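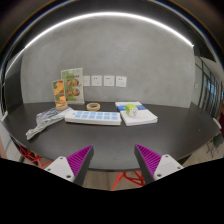

Trullell opened its doors to the neighbors for an afternoon in May, and the neighbors came, mostly for the dumplings. The small robotics outfit teaches machines to pick things up, and it does this by having people pick things up first, with a hand-held gripper, over and over, until somebody brings tea. The demonstration table was not dressed up for company. It had menu stands on it, a roll of something beige, a stack of papers with a blue stripe and a crumpled plastic bag, all of which, according to demonstrator Ha-neul Choo, was the point. "A tidy table teaches you tidy tables," she said. "Have you seen people's tables?"

Visitors were invited to try the gripper for themselves. The rules were simple: approach the object slowly, close the fingers, lift, put it down again, let go. It is the letting go that people find hard. Jasper De Smet, who runs the bike shop across the street and repairs gear hubs for a living, gave the tool back after one turn and asked if he could use his hands.

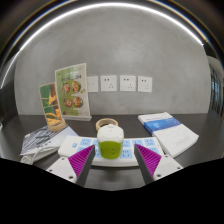
The green object with the white lid waits its turn between the gripper's fingers.

Choo says a single task needs 100 good tries before it is worth showing to a robot, and that her own record for one sitting is 109, the last nine being a matter of pride. The team throws out any try where the operator hesitates, sneezes or drops the thing. Children were better at it than their parents, which was noted by the children.

Not everyone was won over. Nazmiye Sezer, 80, wanted to know when the machine would be able to do her ironing, and was told that cloth is difficult. She said she knew cloth was difficult, that was why she was asking. Ritva Miettinen, who heads the company, promised to write it down and was then watched closely until she did.

There was a short talk as well, with slides, on how the recordings are sorted and labeled. It was scheduled for 20 minutes and ran to 45, and by the end the audience had thinned to five people and a dog. The dog stayed for questions.

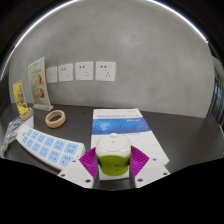 Miettinen said the plan is to move on from picking up single objects to clearing a whole table, a job she described as "the same thing, only you can't stop." The first trials are set for the fall, with help from Skuverbridge, a supplier of gripper parts. She would not say how fast a robot might do it, but she did say it would be slower than a waiter - any waiter, including the one who served her last night.

Trullell hopes to hold another open afternoon before the end of the year. Sezer has asked to be put on the list and says she will bring a shirt.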